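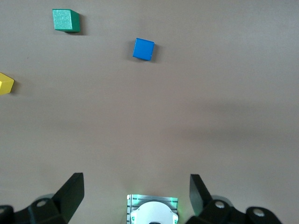
3.2 Study area

Illent is a planned commuter town on the eastern side of the Vosance valley. The first plan, prepared by the firm Clotura, divided the land into 15 neighbourhoods, each with its own primary school and a small group of shops. Only five of them were built in the first stage, and the others followed when the railway station was opened.

The households in our survey live in two neighbourhoods of different age. The older one has 4000 residents and lies within walking distance of the station. The newer one is on the hill - there the streets are wider and most of them end without a connection to the next street. For this reason a person who lives 200 metres from the shops in a straight line must often walk a much longer way.

We treat the town as one case, although its western border is not clear on the ground. Houses continue across it into the next municipality, and their residents use the same station and the same schools. These residents were not included in the survey. The effect of this decision on the commuting results is discussed in Section 5.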